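¿Cómo os repartisteis el trabajo cuando llegaron los brazos robóticos a vuestra sección?

Foro de ayuda > Trabajo y oficios > Automatización

mandil_verde

Hola a todos, os leo desde hace tiempo y por fin me animo a escribir, que me va a salir largo, aviso. Trabajo en Traklow, en el montaje de bandejas de comida preparada (colectividades, comedores, algo de hospital). Llevo media vida en la línea y lo mío es eso, coger pieza, poner pieza, mirar que la bandeja vaya completa y pasarla. En septiembre la empresa nos dijo que el pedido de Lemaire, el más gordo que tenemos, se iba a preparar en parte con brazos robóticos, y que de momento se iban a hacer ensayos en la sala del fondo con dos de ellos. A mí y a otra compañera nos preguntaron si queríamos estar en los ensayos. Dijimos que sí, ella por curiosidad y yo, si os soy sincera, por miedo a quedarme fuera de lo que viniera.

Nos dieron una formación de 3 tardes. La primera fue casi entera de seguridad: dónde te pones, qué zona no pisas, la seta roja de la consola, quién la tiene a mano y quién se acerca a la mesa. La segunda, mover el brazo desde la tableta, despacito, que parece una tontería y yo acabé con el cuello como una piedra. Y la tercera ya con comida de mentira en la mesa y los platos, repitiendo lo mismo una vez y otra: cambias la pieza de casilla, le das, miras, apuntas, vuelta a empezar.
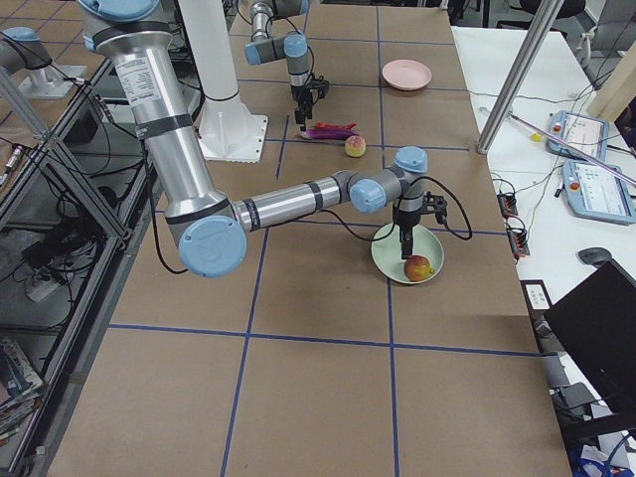
Lo que me tiene descolocada es que mi trabajo en la sala no se parece nada al que hacía. En la línea yo no pensaba, las manos iban solas y podía estar charlando con la de al lado. Ahora estoy callada, mirando y rellenando una hoja. Cada recogida lleva su fila: qué pieza, en qué casilla, a qué plato, si ha ido bien y una observación. Llevamos ya 3601 filas entre las dos, que se dice pronto. Y por las noches sueño con la dichosa hoja, os lo prometo.

Luego está lo del grupo. En el turno somos 80 y en la sala estamos dos. Hay gente que me pregunta con cariño y hay gente que ha dejado de sentarse conmigo a desayunar, como si yo hubiera traído las máquinas debajo del brazo. Me sueltan lo de "ya le estás enseñando a quitarme el sitio" y no sé qué contestar, porque una parte de mí piensa lo mismo. El jefe de planta dice que nadie se va a la calle, que se reubica, pero por escrito no hay nada y cuando preguntas adónde se reubica te habla de "nuevos perfiles". ¿Qué perfiles? ¿Con qué sueldo? Yo sigo cobrando como manipuladora y me paso la tarde pegada a una consola.

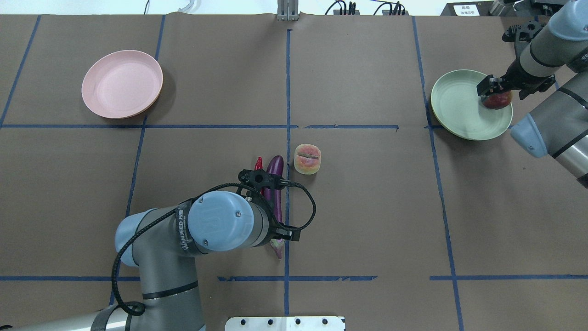
El otro lío es el de los criterios, y en esto sí que me gustaría que me echarais una mano los que ya lo habéis pasado. En la línea, si una pieza iba torcida, la enderezabas y punto, ni te enterabas de haberlo hecho. En la sala tengo que decidir si cuenta como bien o como mal, y mi compañera y yo no siempre ponemos lo mismo. Con la manzana en el plato verde no hay discusión, la pinza la baja y está dentro o no está. Pero luego tienes la berenjena con la guindilla roja casi pegada, y ahí yo me pongo nerviosa: si se lleva la berenjena y arrastra la otra, ¿es bueno porque ha cogido lo que tocaba o es malo porque ha movido lo que no tocaba? Para mí es malo, en la bandeja de un cliente eso es un desastre. Para ella es bueno con observación. Y la persona que nos lleva los ensayos nos dijo "poned lo que veáis", que es una respuesta estupenda para no tener que dar ninguna.

Así que tengo varias dudas, a ver si me explico. Lo primero, si en vuestro sitio hubo un papel firmado con la categoría nueva antes de empezar o si vino después (o si no vino). Lo segundo, cómo organizasteis quién entraba con las máquinas y quién se quedaba en la línea, porque yo creo que si rotáramos se acababan la mitad de las caras largas. Y lo tercero, si alguien tiene un criterio escrito de qué es una recogida buena, aunque sea de otro sector, que me lo cuente por favor.

Edito para añadir una cosa que me preguntan por privado: sí, de momento es todo en ensayo, no hay nada saliendo a cliente desde esa sala. Y las casillas de la mesa son cinta azul pegada, nada más, nos sirven para decir dónde está cada cosa sin ponernos a dar explicaciones. 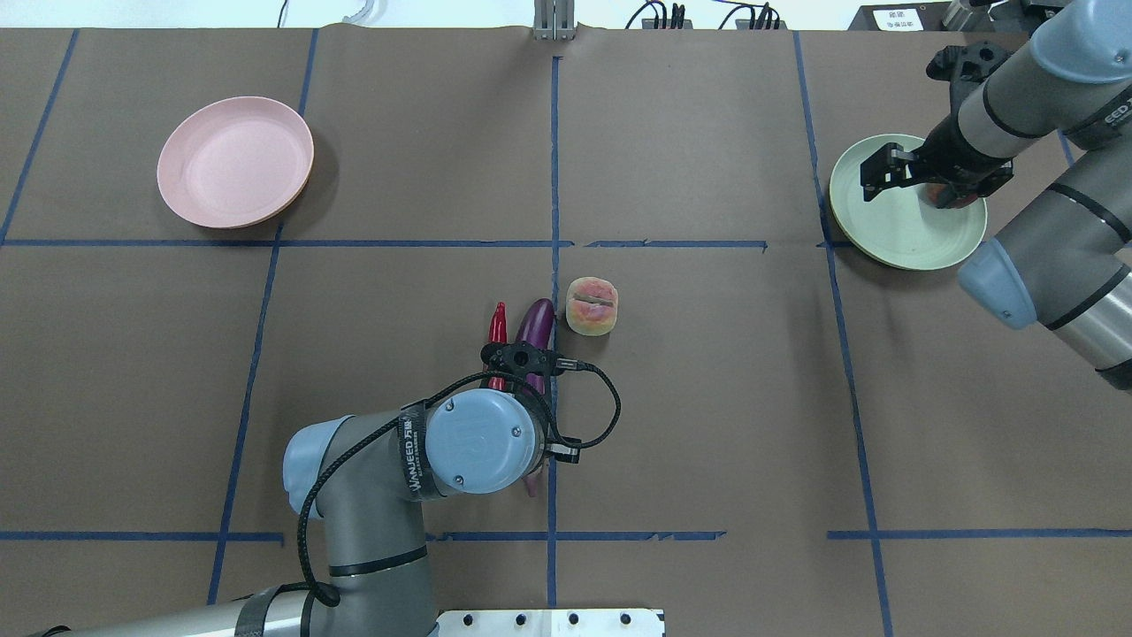 Mesa de ensayos: el plato rosa vacío y el verde debajo de la pinza de la derecha.

Con los nombres de las casillas también tuvimos nuestra historia, porque mi compañera empezaba a contar por el lado de la puerta y yo por el contrario. Una tarde entera de filas hubo que repasar. Ahora hay un dibujo pegado en la pared con las letras y ya no hay dudas. Gracias por leerme hasta aquí, un abrazo.

torno_y_cafe

Buenas. Yo estoy en una planta de Gunley, metal, nada que ver con la comida, pero lo vuestro lo pasamos hace tiempo y me he visto retratado, sobre todo en lo del desayuno.

Te cuento cómo fue aquí. Papel antes no hubo. Pusieron la celda, entraron los cuatro que el encargado quiso y los demás nos enteramos mirando por el cristal. ¡Un error como una casa! Estuvimos meses en dos bandos, los de la celda y los de fuera, y el trabajo salía peor en los dos lados. Lo que lo arregló fue la rotación, que la pidió el comité y que la empresa no quería ni oír porque decía que formar a tanta gente costaba mucho. Al final aceptaron por semanas. Entras una semana a la celda, sales, y cuando sales sabes lo que se cuece ahí dentro y se te quita el misterio. Hubo gente que no quiso repetir y no pasó nada, se respetó.

En lo de la categoría, mi consejo es que lo pidas ya y por escrito, con un correo sencillito donde pongas lo que haces: que manejas la consola, que validas recogidas, que rellenas registro. Sin reproches. Y te guardas copia. Guarda también los certificados de las tardes de formación, que a mí me los pidieron luego y tuve que andar rebuscando. Nosotros tardamos en verlo en la nómina pero se vio, y con atrasos, a los que teníamos algo escrito. A los que no tenían nada les tocó discutir bastante más. Eso sí, mira tu convenio, que el mío es del metal y el tuyo dirá otra cosa.

Al que te suelta lo de que le quitas el sitio, yo lo invitaría a entrar una tarde a mirar, si te dejan. A mí el compañero más cabezón se me ablandó viendo lo que tardaba el brazo en hacer una cosa que él hacía con los ojos cerrados. Luego también se dio cuenta de que el brazo no se cansa, claro, y salió menos contento de lo que entró. Pero hablaba con conocimiento.

irnton_sur

Pues yo no lo veo tan bonito. En el almacén de Irnton dijeron lo de reubicar y al que se le acababa el contrato no se lo renovaban, así que despidos cero y cada vez menos gente. Que te lo pongan por escrito con números y para los eventuales también. Ánimo.

hoja_de_calculo

Me quedo con la parte de los criterios, que es a lo que me dedico (calidad, obrador de bollería), y que me parece que es donde más podéis ganar vosotras dos.

El problema es que en una sola casilla de la hoja estáis metiendo cosas distintas. Nosotras lo separamos en columnas: si se ha cogido la pieza que tocaba, si ha llegado al sitio, y si se ha movido algo que no tocaba. Cada una con sí o no. Tu berenjena que arrastra la guindilla sería sí, sí, y sí en la última, y ya no tenéis que pelearos por si es buena o mala, eso que lo decida quien pone el listón. Y el listón, ojo, lo tiene que poner alguien con nombre y firma, porque si mañana sale a cliente y hay una reclamación, el "poned lo que veáis" os cae encima a vosotras.

Otra cosa que nos vino muy bien: apartar un montoncito de pruebas y puntuarlas las dos por separado, sin hablar, y luego comparar. Donde no coincidís hay que escribir una frase de acuerdo y pegarla al lado de vuestro dibujo de las casillas. La primera vez nos salió fatal, os lo digo para que no os asustéis. Lo de "dentro del plato", por ejemplo: ¿apoyado en el borde es dentro? Pues media hora nos tiramos.

Las filas que ya tenéis no las tiréis. Si en las observaciones pusisteis que se movió la pieza de al lado, se pueden repasar y pasar a las columnas nuevas. Es un rollo, pero es trabajo vuestro y lo sabéis hacer vosotras, que conocéis el producto. Yo eso lo metería también en el correo que te dicen más arriba: decidir qué es una bandeja buena es calidad, y calidad en mi obrador se paga aparte.

Si quieres te paso nuestra plantilla, está hecha para cruasanes pero se adapta en un rato.

mandil_verde

¡Muchísimas gracias! Sí, pásame la plantilla, por favor. Lo de las columnas se lo he enseñado a mi compañera y dice que empezamos mañana mismo. El correo lo tengo en borrador, le estoy quitando los reproches, que me habían salido unos cuantos. Lo de rotar lo vamos a hablar primero con la gente del turno a la hora del desayuno, y luego ya arriba.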